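Planning and paying for your first robot arm: your questions answered
Kostetti simulation and planning desk, page kept up to date by Joana Calado
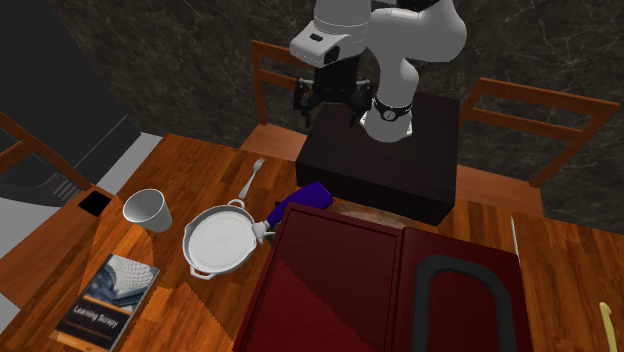

Do I have to buy an arm before I can try one?
No, and please don't feel rushed into it! We build your table in simulation first, with an arm on its pedestal and the sort of things you'd want it to handle. A layout might have a cup, a fork, a pan with loop handles and a book all sharing one tabletop, and you can learn a great deal from that before any money leaves your account.

What does the planning stage cost?
Our fee is 160 euros per layout, and that includes one round of changes. If you go on to order through us, we take the fee off your final bill.

Which gripper should I budget for?
A two-fingered one is where most of our customers begin, and it's a kind choice for a first budget. Do make a list of your widest and your thinnest items (a fork and a big flat case ask very different things of the same pair of fingers) and send it to Ilari Hakala before you settle on a model.

Can I use the table I already have?
Very often, yes. Measure it, and measure the space behind it too, as a separate pedestal needs a place to stand. People tend to forget the chairs, so please put those on your sketch as well, pushed in and pulled out.

How should I split the money?
Lempi Karppinen, who looks after our quotes, suggests keeping 40 per cent of the total back for everything that isn't the arm: pedestal, gripper, cabling, safety work and training. It sounds like a lot, I know, but she has seen plenty of budgets come unstuck over a pedestal.

How long is a quote good for?
It holds for 60 days. If your funding round closes later than that, tell us early and we'll happily date it to suit.

Can I change my mind about the layout?
Of course you can. The first round of changes is in the fee, and you may have up to 3 more at a reduced rate. Moving a pedestal on screen is a good deal cheaper than moving a real one.

Who do I write to?
Hanne Juntunen answers the planning inbox every morning until noon, and she's lovely about half-finished sketches.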